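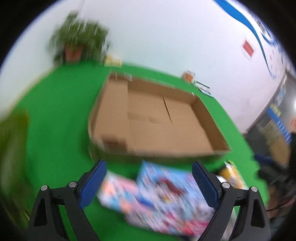 4 min read

Subject: Re: Moving from Vatham to Andden, shared truck or own truck?
List: Moving House, general discussion
Date: 18/12/2018

> Hello all. We must leave our apartment in Vatham at the end of
> March and go to Andden. I have a price from Hutapea for a shared
> truck and a price for a truck only for us. The second is much
> higher. Has anybody used the shared truck? How long did you wait
> for your things? Also they ask for a packing list "by box" and I
> don't understand how detailed it has to be. And is Lamedero a
> good place to store the furniture if the new keys come late?

Hello, and thank you for writing the question so clearly. We made the same move in the other direction, from Andden to Vatham, with the shared truck of Hutapea. I will try to answer in your order. Please excuse my English where it is stiff.

Shared truck or own truck

We waited eight days. The office had told us "within the week", and I think they believed it when they said it. The truck goes first to the other customers if their streets are easier for it, and you learn the delivery day only on the evening before. If you have work that you cannot leave with short notice, please think about this point more than about the price. For us it was acceptable, as we could sleep at my sister's place for the first nights and I had some free days left.

The things themselves arrived in good condition. One shelf had a scratch which was perhaps already there. The men were polite and they carried everything up to the second floor without any discussion about extra money, although I had read on this list that others had to pay for the stairs. Ask them to write the floor in the contract.

With your own truck you have everything on the same day, and that is a real comfort with children or with a cat. I would still take the shared one again. My husband would not, so you have two opinions from one house.

The packing list by box

This part gave me more trouble than all the rest. The form has a small line for every box and you feel that you must write each spoon. You do not have to. For kitchen, books and clothes it was enough to write "kitchen, plates and bowls" or "winter clothes". What they want to see separately is anything with a motor or a battery, anything under pressure and anything liquid. Spray cans were the difficult case for us. The office said on the telephone that they are not allowed in the shared truck, and the printed sheet said "small quantities allowed". In the end I gave ours to a neighbor.

My advice is to keep the mixed boxes for the very end and to be strict with them. Every family has this kind of box, where a little fan, a puzzle cube, a glass jar and a spray can all go in together on the last evening. You cannot describe such a box in one line, and if it is opened for a check, it is the one which makes the delay. I wrote "various household" on ours and had to unpack it on the sidewalk in Vatham while it was raining a little.

Children's games I put in their own boxes, flat, with tape around the lids. Use the paper tape, the other kind takes the print off the cardboard.

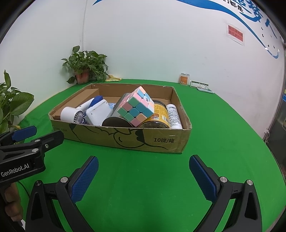

Lamedero, if the keys come late

We used Lamedero for two weeks, only for the sofa, the beds and the washing machine. It is dry and clean. The building is five kilometers outside Andden and there is no bus after the afternoon, so go there with somebody who has a car. They close the gate earlier in winter than the paper on the door says. I would telephone first.

The payment is by the full week, also when you use only a part of it. They do not insure anything themselves. You can ask Hutapea to extend the transport insurance to the storage time, but you have to ask before the truck is loaded. We asked after, and the answer was no.

Please also check who brings the furniture from Lamedero to the new apartment. I had understood that it was included. It was included only if the whole load goes to storage, not for a part of the load, and so we rented a small van for one morning.

One more thing about the date

The end of March is a busy time on this route. When I called the office last year they told me that the shared trucks fill up early for that month. If you already know your date, I would reserve now and change it later. One change was free in our contract. Maybe it is still so, but please read your own paper and do not trust my memory on this.

I still have the packing form we used, filled in, and can send it to you off the list if you want to see how short the lines may be. If somebody else here has stored with Lamedero for longer than we did, I would also like to know if the price goes down after the first month, for my parents.

Good luck with the boxes, and greetings from Vatham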